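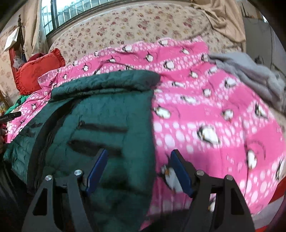 ## Questions about the Ovora grasp planner

Hello and welcome! These are the things people ask us most when they first try Ovora on cloth, and we've answered them as fully as we could.

### Why does the planner propose so many grasps on bedding?

Soft things fold, and every fold looks like a handle. A quilted jacket is the classic case - each stitched channel gives the edge detector something to be excited about. Ovora keeps the top 15 candidates by default. If that's too many for you, lower `max_candidates` to 10 and see how you like it.

### Will printed patterns confuse the segmentation?

They used to, quite badly! Polka dots and cartoon penguins on a pink blanket came back as dozens of little objects. Since the June release we merge regions that share a depth surface, so a penguin should now stay part of its blanket. Small dots near a sharp crease can still slip through, and we'd love to see your logs when they do.

### My window is bright and the depth map has holes. What can I do?

Turn on `exposure_mask`. It tells the planner to ignore washed-out pixels, and it costs very little time.

### Do I have to calibrate the jaw opening every session?

No, only after you change the finger pads. Run `ovora calibrate` with the jaws wide open, then closed, and the tool saves the rest for you.

### Can I use Kozan recordings?

Yes, from format 86 onward. Older ones need the converter that Yiğit Ersoy wrote, in the `tools` folder.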